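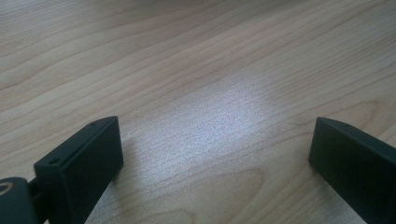 Glare on a pale tabletop, with the gripper fingers open.

I tidy kitchens for a living, so of course I read the Fetent write-up on teaching grippers to wipe tables! Halina Głowacki's group ran 443 wiping trials, and the shiny patches tripped up the software most (same here, I miss crumbs in a glare all the time). Moving the lamp to one side got them to 92 percent clean. I tried it at home with my desk lamp set low, and wow, every smear showed up. Wipe along the grain, then check again from the other end.

7 comments | 4 shares
© Fetent Home Tips | Contact | Back to top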